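A visit to Plarkum's book returns floor

Posted Jun 19, 2022

I have been meaning to get out to Plarkum ever since a former colleague moved there and started sending me cheerful messages about sorting tables. Plarkum handles returned and donated books for school libraries, and it has done so for as long as I have been writing about warehouses. When the invitation came for a visit, I said yes before I had looked at how far the drive was. (It was far. The coffee at the other end made up for it.)

The building is the old Vestergaard furniture hall, and the high windows are still there, which makes it a nicer place to spend a shift than most. Fifty people work on the floor across two shifts, and a fair number of them have been opening boxes of books since before the company owned a single barcode scanner. What they have been talking about since November is Molleo, the sorting cell that the company is bringing in one step at a time, with a great deal of the work tried out in simulation before anything on the floor gets moved.

My guide for the day was Mingxuan Zheng, who came up through the packing benches and now runs the changeover. We started in the small planning room off the main hall, where the simulation is up on a big screen most of the day and people wander in on their breaks to watch it and offer opinions. The job is simple to say: books, a tray, a shelf, and an arm that has to get them from one to the other without bending a cover. 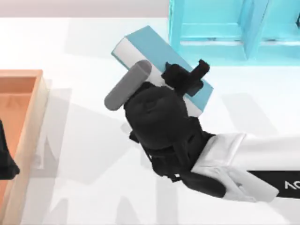
Molleo in simulation: the arm holding a book between the tray and the shelf unit.

I could have watched for an hour, and I think I nearly did. Mingxuan told me that the first version treated every book as a brick, and it was the people from the repair bench who complained. They know that a paperback sags if you take it by the corner, and that an old atlas wants a hand under the spine. So two of them were given time away from the bench every week to sit in the planning room and talk through grips, and one has since moved over for good. She told me she misses the glue pots but not the stool.

I asked about jobs, of course -- I always do, and I always feel a bit rude doing it in front of people who are eating lunch. The answer I got was fairly plain. The lifting and the repeat sorting will go to the cell when it is ready. Checking, mending and deciding which books are past saving stay with people, and the company has put it in writing that the evening shift keeps its hours for 365 days after the cell starts up. Several people said they would like a longer promise than that. One man said he would believe it on day 366. I wrote that down because Mingxuan laughed and asked me to.

After lunch we looked at the gripping work close up, which is where most of the arguments seem to happen. The fingers come from a small supplier called Cekeo, and there is a list of 347 test grips that has to be worked through before the next stage.
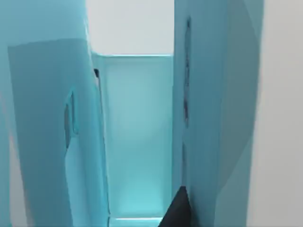 Close view of a simulated grip, with a see-through teal block between the two fingers.

The list is pinned to the wall on paper, and anyone on the floor can add to it in pencil. I liked that very much. Someone had written "hymnals!!" and underlined it twice, and somebody else had added "board books with chewed corners," and both had been given proper numbers and put in the queue with everything else. When I asked who decides what counts as a pass, I was sent to the repair bench again, where there is a folder with everyone's initials in it.

We spent the last part of the afternoon on the question of table layout, and I confess I had not expected it to be so absorbing. How high should a tray's sides be? How much clear table does a person need beside it when she has to step in and take over? 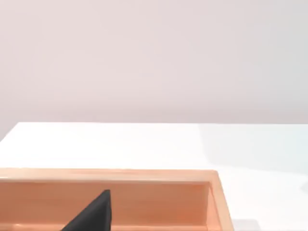

The evening shift wants more elbow room than the day shift does, mostly on account of the bigger deliveries, which can run to 200 boxes in a night. Mingxuan has been going back and forth between the two groups with a tape measure and a roll of masking tape, marking out edges on a real bench in the hall so people can stand at it and see how it feels. They had moved the tape twice on the day I was there. The day shift lead would like it moved back.

I left with a sore neck, two rescued mysteries from the free shelf by the door, and an invitation to come again once the first cell is on the floor. I have already told them I'll bring the cake.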